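Wohnanlage Bendside, Eigentümergemeinschaft
Protokoll der Arbeitssitzung Heizung und Warmwasser

Monat: Juni
Beginn: 18:30 Uhr
Ort: Gemeinschaftsraum Erdgeschoss
Teilnehmende: Verwaltung, Beirat, je eine Vertretung der Häuser A bis C, Planungsbüro Ortuño
Entschuldigt: Vertretung Haus D
Protokollführung: Verwaltung

TOP 1 Formalien
Die Einladung ist fristgerecht ergangen. Die Tagesordnung wird um den Punkt "Zirkulationsleitung Haus C" ergänzt. Das Protokoll der vorigen Sitzung wird mit einer Korrektur genehmigt: Unter TOP 4 muss es "Rücklauftemperatur" heißen, nicht "Vorlauftemperatur".

TOP 2 Stand des hydraulischen Abgleichs
Das Büro Ortuño berichtet. Die raumweise Heizlastberechnung liegt für die Häuser A und B vollständig vor. Insgesamt sind 110 Heizkörper aufgenommen, davon 74 mit voreinstellbaren Thermostatventilen. Die übrigen Ventile sind nicht voreinstellbar und müssen getauscht werden. In 17 Fällen ist dafür auch die Rücklaufverschraubung zu erneuern, da die vorhandene Bauform nicht absperrbar ist.
In Haus C fehlen noch die Angaben zu den Außenwänden der Erdgeschossräume. Ohne belastbaren U-Wert für das Ziegelmauerwerk kann die Heizlast dort nur überschlägig angesetzt werden. Die Verwaltung sucht die Bauunterlagen heraus und leitet sie weiter.
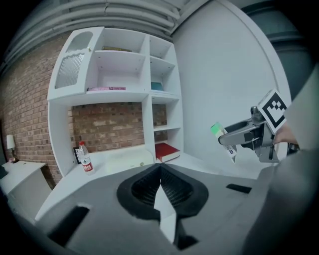 Abb. 1: Weißes Regal vor der Ziegelwand, mit Schranktür und offenen Fächern

Rückfrage aus Haus B: ob möblierte Wandflächen in der Berechnung berücksichtigt werden. Antwort Ortuño: nein, die Norm-Heizlast wird ohne Möblierung ermittelt. Einbauten unmittelbar vor Heizkörpern werden gesondert notiert, weil sie die Wärmeabgabe mindern und den Fühler im Thermostatkopf verfälschen können. In solchen Fällen wird ein Fernfühler vorgeschlagen, die Kosten trägt das Sondereigentum.

TOP 3 Angebote Ventiltausch
Zwei Angebote liegen vor, eines der Firma Mometti und eines der Firma Duvungate. Beide umfassen Entleeren der Stränge, Ausbau, Einbau, Befüllen mit aufbereitetem Wasser und Entlüften. Unterschiede:
Mometti rechnet nach Stückzahl ab und nimmt die Voreinstellung nach Ventilliste selbst vor.
Duvungate rechnet den Einbau nach Stückzahl, die Voreinstellung nach Aufwand. Ein Einstellprotokoll ist im Angebot nicht enthalten.
Ortuño weist darauf hin, dass das Einstellprotokoll für den Nachweis gegenüber dem Fördergeber benötigt wird. Die Verwaltung fordert bei Duvungate einen Nachtrag an. Frist sechs Wochen. Eine Empfehlung an die Eigentümerversammlung wird bis dahin zurückgestellt.
Beide Firmen setzen voraus, dass die Wohnungen strangweise am selben Tag zugänglich sind. Der Beirat hält das in Haus A für schwierig und bittet um einen Ausweichtermin je Strang.

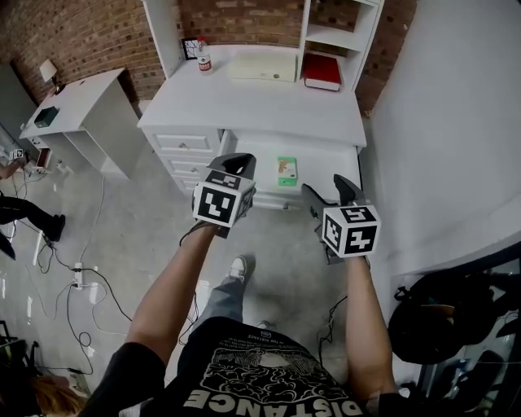

TOP 4 Heizkurve und Nachtabsenkung
Die Heizkurve der Kesselanlage ist steiler eingestellt, als es nach der vorliegenden Heizlast für A und B erforderlich wäre. Eine Absenkung vor dem Abgleich führt nach Einschätzung von Ortuño zu Unterversorgung an den Strangenden. Reihenfolge daher: zuerst Ventile, dann Pumpe, dann Heizkurve.
Die Umwälzpumpe läuft derzeit mit konstanter Drehzahl. Sie wird nach dem Abgleich auf Differenzdruckregelung umgestellt. Der Sollwert ergibt sich aus der Rohrnetzberechnung.
Die Nachtabsenkung bleibt unverändert. Haus B beantragt, den Beginn der Aufheizphase vorzuverlegen. Der Antrag wird vertagt, bis Messwerte aus einer vollständigen Heizperiode vorliegen.

TOP 5 Zirkulationsleitung Haus C
Aus dem Obergeschoss wird gemeldet, dass Warmwasser morgens verzögert ansteht. Die Verwaltung hat die Laufzeiten der Zirkulationspumpe ausgelesen, die Zeitschaltung war korrekt eingestellt. Als Ursache kommt ein verkalktes Regulierventil am Strangfuß in Betracht. Das Ventil ist nur über den Revisionsschacht im Gemeinschaftsraum zugänglich.
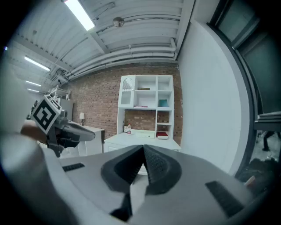

Vor der Öffnung des Schachts ist die Absperrung im Keller auf Dichtheit zu prüfen. Schließt sie nicht, muss das gesamte Haus für die Dauer der Arbeiten abgestellt werden, ein Aushang ist dann mit angemessenem Vorlauf nötig. Die Temperatur am Zirkulationsrücklauf wird bis zur Reparatur wöchentlich abgelesen und in das Betriebsbuch eingetragen.

TOP 6 Beschlüsse und Aufgaben
Bauunterlagen Haus C an Ortuño: Verwaltung
Nachtrag Einstellprotokoll bei Duvungate: Verwaltung
Terminraster je Strang mit Ausweichtermin: Beirat
Ablesung Zirkulationsrücklauf: Vertretung Haus C
Einstimmig angenommen.

Ende: 20:15 Uhr
Nächste Sitzung nach Eingang des Nachtrags, Einladung per Aushang und E-Mail.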